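Getting marks off metal trays, tins and bins: what's worth trying
Kitchen and workshop notes, revised in May

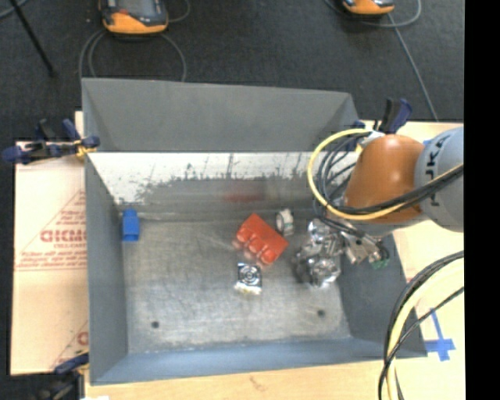
Do you need a special cleaner for a scratched or streaky metal container?
For most of them, hot water, washing-up liquid and a soft cloth will do the job. Scratches are damage to the surface and no cleaner will remove them, whatever the label says.

I've been sent or sold a fair few metal cleaners over the years and my opinion of them has gone steadily downhill. The last was a tub of Hosex paste, which promised to "renew" dull metal. It took off a tea stain. So did bicarbonate of soda and a damp sponge, on the other half of the same tray.

Streaks
Vertical streaks are usually dried water. If you live with hard water, wipe with a cloth dipped in white vinegar and water, half and half, then rinse. Don't leave vinegar sitting on galvanised metal or aluminium, as it will dull both. Dry with an old tea towel straight away. Air drying is how you got the streaks.

Grease
Warm soapy water first, always. If it still feels tacky, make a thick paste of bicarb and water, leave it on for 7 minutes and wipe. Skip this on aluminium, which can go dark. Mamta Maurya wrote in to say she uses cooking oil on sticky label glue, and I was ready to scoff, but it works. You then have to wash off the oil.

Rust spots
Small ones come off with crumpled foil and a little water. I doubt the claims made for cola. I tried it on a baking tin and ended up with a sticky baking tin, still rusty. Anything that has rusted right through wants replacing.

Scouring pads
Green pads and wire wool leave fine scratches, and dirt settles in those. People scrub harder to get the dirt out and so it goes on. A nylon brush is slower and kinder.

Liners
Rubber matting in the bottom of a tool bin does cut down the rattle. Zwane sells it ready cut and charges accordingly — a length of cheap shelf liner and a pair of scissors gave me the same thing. Lift it out now and then, as damp gets underneath.

Polishes and sprays
Mieke Smits swears by Arnamard spray for keeping fingerprints off. I gave it a fortnight on the side of the bread bin and could see fingerprints by teatime on the first day. She says I used too little. Perhaps.

Never mix vinegar or any other acid with bleach, in a bin or anywhere else. Rinse well between products and keep a window open.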